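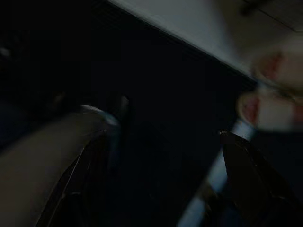
Wrist camera, fingers partly open, low light.

Monday, shared workshop. Wrist and gripper work on the Josach arm. Written up in the evening, so times are approximate.

Started with the wrist camera. Exposure is still on auto and at the low end of the light it stretches far too long. Anything the arm passes at travel speed smears, and the fingertips smear too, so it isn't only the background. The pale pad on the left finger shows up well enough. The right finger is close to black on black and I would not trust any edge detection on it. Things to try, in order: fix the exposure, turn the gain up and live with the noise, put a strip of light tape along the inside of the right finger. Mayu Tanabe wants to try the tape first as it costs nothing. Fine by me.

Travel speed was set to 80 per cent for all of this morning. Dropped it to half after lunch.

Then the cable run. The old route took the camera lead down the outside of the forearm with two ties, and it pulled at the connector whenever the wrist rolled past about a quarter turn. New route goes inside the forearm cover, out at the elbow, with a loop left for slack. The lead needs to be 820 mm from connector to the first clamp. The ones we have are all too short or far too long, so I want to make one up from the Dratine offcuts. The crimp tool has gone back to its drawer, left side.

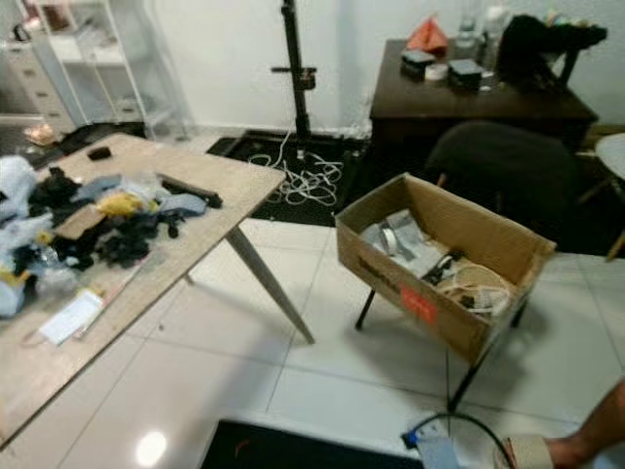 Cable box on the stand, cloth pieces on the oak-topped table.

The cloth is for the soft-grasp trials. I want mixed colours and weights, with some stiff card in among them, so the gripper has to deal with both. Black fabric will probably be the worst case for the reasons above. No trials logged yet. Before we start I need to settle what counts as a successful pick. My suggestion is lifted clear of the table and held for 12 seconds. Mayu thinks that is too long for a piece that small and we left it there.

Grip force still reads high when the fingers are open with nothing between them. Zeroed it twice and it crept back. I suspect the Minami amplifier board and not the sensor, but haven't swapped them over to check. Do that before touching the firmware.

Parts table next. Things to keep within reach of the arm while we test reach and clearance: printed brackets, the bagged small parts, a few light plastic pieces. Heat guns stay at the left end, unplugged when the arm is powered.

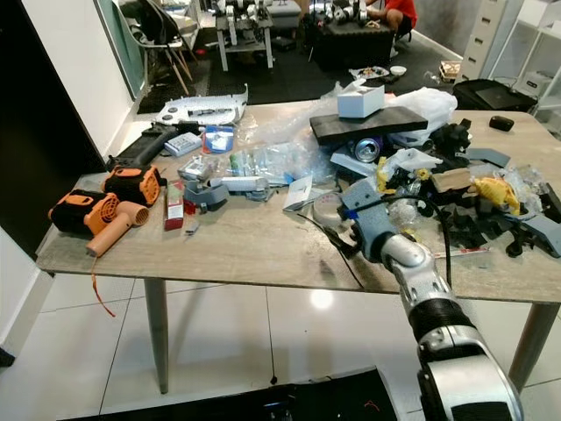 Reach and clearance

Working height over the parts table is set by the tallest thing on it, so the box on top of the foam goes into the collision model as a plain block. I have left a generous margin round it. The loose plastic bags are not modelled at all. They move too easily and I don't have a sensible way of describing them to the planner.

The planner gave up on almost 2,000 candidate poses before I found that the elbow limit was still the one from the old mount. Changed it in the Kastley config and saved a copy under the September folder. Please don't edit the one in the root folder, it gets overwritten at start-up.

The black printed parts want sorting before anyone uses them for grasp tests. There are at least two revisions of the wrist bracket in there and they look the same until you try to bolt one on. The newer one has the deeper recess for the nut. I'd like the older ones in a bag with a label, or in the scrap bin.

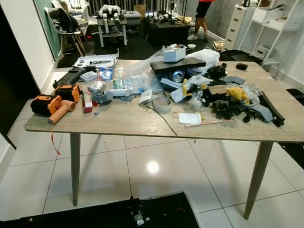 If a bracket doesn't seat by hand, leave it out. Forcing the last one is what cracked the cover in the first place, and the replacement took most of an evening to print.

Still to do: lead to length, tape on the right finger, fixed exposure, swap the amplifier board, sort the brackets. Mayu has the spare board and will bring it in next time. I'll do the lead first as the forearm cover can't go back on without it.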